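小房间墙纸和花地面怎么配，对花损耗怎么算？

分类：家居装修 > 墙面地面

窗台上的蒜苗

家里有一间5平米的小房间，以前堆杂物，现在想收拾出来做书房。地上铺的是前房主留下的花卉图案卷材地板，浅底子，叶子和花都有，状态还行，不想拆。墙面原来刷的乳胶漆，靠窗那面下半截起过皮，我已经铲掉重新批了腻子。

现在想贴墙纸，看中了Kurkden的一款米色底、棕色花纹的，图案比较大，竖着重复。家里人说地上已经是花的，墙上再花会很乱，让我贴纯色。我自己喜欢有花的，犹豫了很久。

想问几个事情：

地面有花，墙上还能不能贴有花的？怎么判断会不会乱？

对花的损耗怎么算？店里的人（Radthorpe路口那家Isteleck）让我买5卷，我自己按面积算3卷就够了，差得有点多，不知道是不是想多卖我。层高不算高，门和窗占掉不少墙面。

腻子刚批完，要等多久才能贴？基膜一定要刷吗？

最后，房间不方正，有一个墙角明显是歪的，图案竖着排会不会特别显？

我打算自己动手，以前只贴过柜子里的自粘纸，没有正经贴过墙纸。工具也请顺便说一下，不想买一堆用不上的东西。谢谢。

老胡同裱糊

我按你的顺序说。前面先讲配色，后面讲施工，施工的部分比较长，没耐心的可以直接跳过去。

先说家里人的担心。担心是有道理的，小房间人站在里面，墙和地都离眼睛很近，花纹一多，看久了会累。但也不等于有花的地面就只能配白墙。要看的东西是底色深浅、花的大小、花的排法。这几样里最好有一两样能拉开差别，颜色的冷暖倒可以放宽一点。
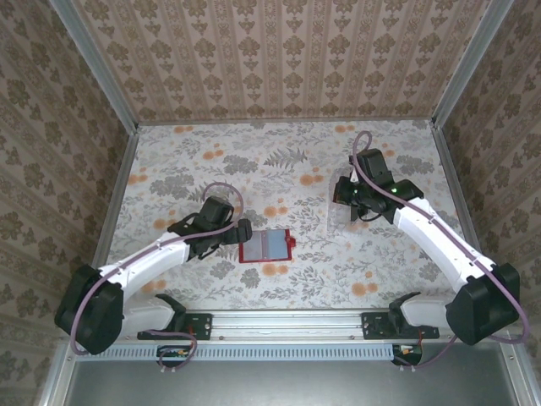

两种花纹放在一起，最怕的是大小差不多、排法也差不多，远看糊成一片，分不出墙和地的交界。大花配碎花、规矩的配散的，一般问题不大。图里的搭配就属于能分开的那种：墙上是米色大马士革纹，棕色的团花一列一列竖着排，很规矩；底下是灰白底，灰色的蕨叶散着长，橙色的花零星点在中间。一个整齐一个散，交界的地方看得清楚。不过这种组合整体还是偏满的，如果你书架是敞开的，上面再摆书和杂物，就更满了。我的建议是墙纸可以照你喜欢的买，家具选有门的，窗帘用素的，桌面颜色跟墙纸底色靠近。

还有一个折中的办法，只贴2面墙，剩下的刷成墙纸底色的乳胶漆。贴哪两面呢，贴你坐下来背对的那面和侧面，面对的那面留素墙，看书的时候不晃眼。这样用量也能降下来。

想自己判断的话，去店里要一块样品，越大越好，至少要能看到一个完整的花纹循环。拿回来用美纹纸贴在踢脚线上方，紧挨着地面，白天看一次，晚上开灯再看一次。灯光偏黄的话，米色会变得比店里看着更黄，棕色会发红。看的时候退到门口看，因为你以后每天进门第一眼就是那个角度。样册上的小图没有参考价值，花纹大的款尤其如此。

再说卷数。你按面积算，是最容易算少的一种算法。墙纸要按“幅”算：先量要贴的墙一圈的长度，除以墙纸的宽度，得到要多少幅；再看一卷能裁出多少幅，两个数一除，往上取整。

关键在后面这一步。每一幅的长度等于墙高加上下各留的余量，再往上凑到花距的整数倍。花距就是图案上下重复一次的距离，标签上会写。花距小的，凑一凑浪费不了多少；花距大的，每幅都可能多裁掉一截，本来一卷能裁出的幅数就少了一幅，整间房下来差的就是一两卷。你看中的这种竖排大花，基本都属于花距大的。

标签上还要看一个符号，是平对还是错位对。平对是左右两幅同一高度花纹就接上了；错位对是右边一幅要往下错半个花距。错位对的可以从两卷里交替裁，能省一点，但新手容易裁乱，裁完要马上在背面用铅笔写顺序号，画箭头标明哪头朝上。

门窗不要全扣。门上面那一小截也要对花，得从一幅完整的上面裁，剩下的料未必用得到别处。窗户上下同理。一般人的算法是把门窗面积整个减掉，这样算出来3卷，店里按幅数算出来5卷，不见得是坑你。你让店里把怎么裁的写给你看，写得出来就信他。另外问清楚没拆封的能不能退，能退就多拿。同一款不同批号会有色差，标签上的批号一定要全部一致，后补的很难碰上同一批。

关于腻子。不能只看日子，要看墙。薄批一层，天气干燥，几天也就干了；你靠窗那面铲过再补的，补得厚，会慢很多。颜色要整面一致，没有发深的斑，手背贴上去没有凉的感觉，再拿一块透明塑料布四边用胶带封在墙上，过一夜揭开，里面没有水汽，才能往下做。

另外我要提醒你，靠窗下半截起皮，先搞清楚水从哪来。窗框外侧的密封胶老化、窗台外沿坡度反了，都会往里渗。没解决就贴墙纸，水会闷在后面，过一个雨季就发黑，到时候撕都撕不干净。等下一场雨，下完去摸一摸再决定。

基膜要刷。腻子是吸水的，不刷基膜，胶里的水一下子被吸走，纸在墙上推不动，对花没法调。以后换墙纸的时候，没刷基膜的墙会连腻子一起撕下来。刷之前用砂纸打磨一遍，灰要擦干净，灰没擦干净就刷，等于没刷。基膜干透再上胶，包装上有时间，照着来。

胶我用过Boiko的糯米胶，桶装的，兑一点水就能用，开盖以后没用完的放不住。干粉胶也可以，便宜，但要调得没有疙瘩，第一次做建议用桶装的。

贴的步骤：

从窗户边的墙开始，往门口的方向贴，最后对不上的那条缝留在门后的墙角。

第一幅不要靠墙角，墙角多半不直。离墙角比一个幅宽少一点的地方，用铅垂线或者激光打一条竖线，第一幅的边对着这条线贴，后面的都跟着它走。

胶刷在纸背上还是墙上，看材质。纯纸的刷纸背，对折闷一会儿，让它先吸水伸展开；无纺布的刷墙上，直接贴。买的时候问清楚，弄反了会起泡或者收缩开缝。

贴上去先对眼睛高度的那朵花，再往上往下推。上下有一点点偏差，人不太会看顶角和踢脚线，眼睛高度的偏了天天看得见。

用刮板从中间往两边赶，力气不要大，纸面有浮雕的用短毛刷，刮板会把花纹压平。

接缝用小压辊轻轻滚，挤出来的胶马上用湿海绵擦掉，再用干毛巾吸一遍。胶干在表面会发亮，侧光看特别明显。

上下多出来的用钢尺压住，美工刀贴着尺裁。刀片裁一幅就换一截，钝了会把湿的纸拉毛。

墙角的处理：内角不要整幅包过去。量出到墙角的距离，上中下都量，取最大的，再多留一点点宽度，竖着裁开。先贴这一条，多出来的那点拐过去压在另一面墙上。另一面墙重新打竖线，剩下的那条对着新竖线贴，盖住拐过来的那点。歪掉的部分就吃在墙角的重叠里了，花会缺一条，正面看不出来。竖排的图案确实比散花更显歪，所以每到一面新墙都要重新打线，不能偷懒。外角稍微好办一点，包过去的多留一些，不然容易翘边。

开关插座的地方，先关总闸，把面板拆下来，纸盖过去以后在中间划一个叉，再沿着底盒边裁，最后把面板装回去压住边。

贴好以后门窗关着，让它慢慢干，不要开空调对着吹，也不要为了散味道马上通风。风一吹，外面干得快里面干得慢，接缝就张开了。

工具清单：刮板、短毛刷、滚筒、压辊、美工刀和一盒刀片、钢尺、铅垂线、海绵、水桶、一张能铺开一幅纸的长桌子。桌子没有就在地上铺干净的布裁。上胶机不用买，一间房不值得。
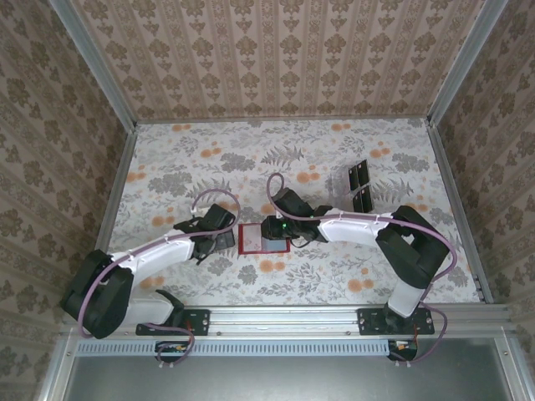
花卉图案地垫，前沿为铝质横梁

最后讲一下地面。你的地板要保留，那么贴墙纸之前要把地面护好，胶滴在花地板上不容易发现，干了以后踩上去发黏，还会粘灰，过几天才看出一块一块的黑。用无纺布的保护垫比塑料膜好，塑料膜沾了水很滑，人还要踩着梯子上下。保护垫的边用美纹纸贴在踢脚线下沿，不要用宽透明胶，撕的时候会把卷材的表层带起来。

踢脚线如果能拆就先拆，纸贴到踢脚线后面再装回去，收口最干净。拆不了就贴到它上沿裁齐，缝隙大的地方打一点中性的胶。花墙和花地之间，踢脚线最好是素的，宽一点，等于给两边留了一条分隔。你如果原来的踢脚线也是仿木纹的，建议刷成白色或者跟门套一个色。

三月搬家

说一下我自己的经历，供参考。

我家地面也是有花的，贴的也是大花墙纸，幅高裁156厘米，因为下半截做了墙裙，上面才贴纸。墙裙刷的素色，把两种花隔开了，所以不觉得乱。楼主可以考虑这个做法，靠窗那面下半截起过皮，正好用墙裙挡，以后再有问题也好修，刷一下就行，不用整幅撕。

缺点是房间会显得矮一点，木工要另外花钱。我没请木工，用的是刷漆加一根线条，线条用免钉胶粘的，到现在没有掉。

卷数我当时听了店里的，剩了一整卷，退掉了。剩的半卷留着，后来搬书柜刮破一块，用上了。所以宁可多。

自己贴的话最好有一个人帮忙，一个在上面对缝，一个在下面托着。我一个人贴第一幅，下半截自己粘到一起，撕开就废了。

基膜我没刷，目前没出问题，以后换的时候怎么样不知道。

路过随便看看

纯色最省事。小房间别折腾，刷漆，脏了再刷一遍。墙纸遇到南方回潮天都一样，什么胶都没用。

老胡同裱糊（补充）

回一下楼上，回潮的地方也有人贴得好好的，前提是墙体本身不渗水，基膜刷到位，墙角不要顶着柜子放，留一点缝走气。一楼和背阴的外墙我也不建议贴。

墙裙的做法可以，高度不要正好卡在墙的一半，低于一半好看些。线条要在墙纸贴完干透之后再装，先装线条的话，纸的下口不好收。

窗台上的蒜苗

谢谢各位。我回去看了标签，是错位对，花距确实很大。又去店里让他们写了裁法，跟这里讲的一样，未拆封可以退，就按5卷拿了。靠窗那面先不动，等下过雨看看。样品已经贴在墙根，晚上开灯是偏黄，打算把灯泡换了再看一次。墙裙还在跟家里商量。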